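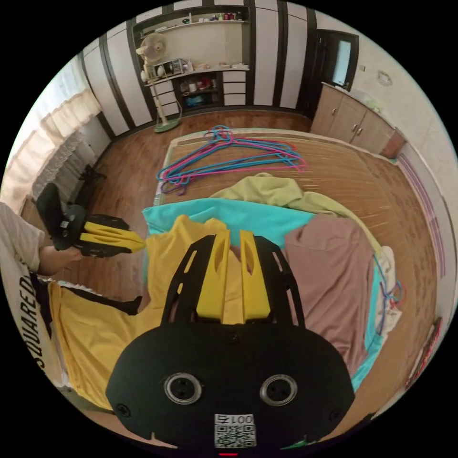 Left gripper stops closing partway, fingers stay apart

Using a pair of the hand held grippers (Wevero, firmware 2.32) for clothes folding takes. Left one quits closing partway thru. Trigger moves fine, fingers stay open a bit, then error 907 in Stement. Right one never does it. Power cycle fixes it for maybe one shirt. Already swapped cables.

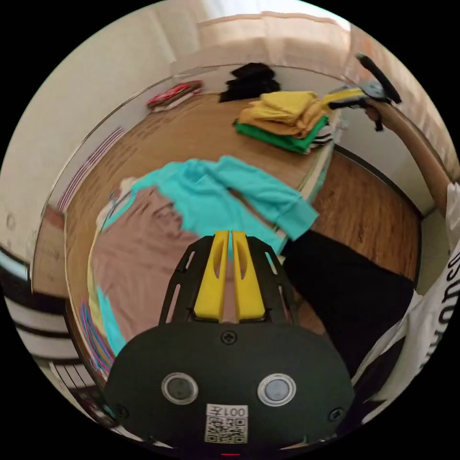

Mostly on thin stuff, shirts and sleeves. Thick things seem ok?? Need to finish this batch in May so any quick fix welcome.

2 answers

Answer 1
Had the same code — lint in the finger rail. Power off FIRST, the fingers can snap shut when it clears, got my thumb that way. Pull the fingers, brush out both rails, refit. Then redo the zero in Stement with them fully closed. Took me 90 seconds. If it comes back the rail is probly bent, Bhatia sells spares.

Answer 2
mine did this too, sent it back to Hendolcombe and they replaced it. never said what was wrong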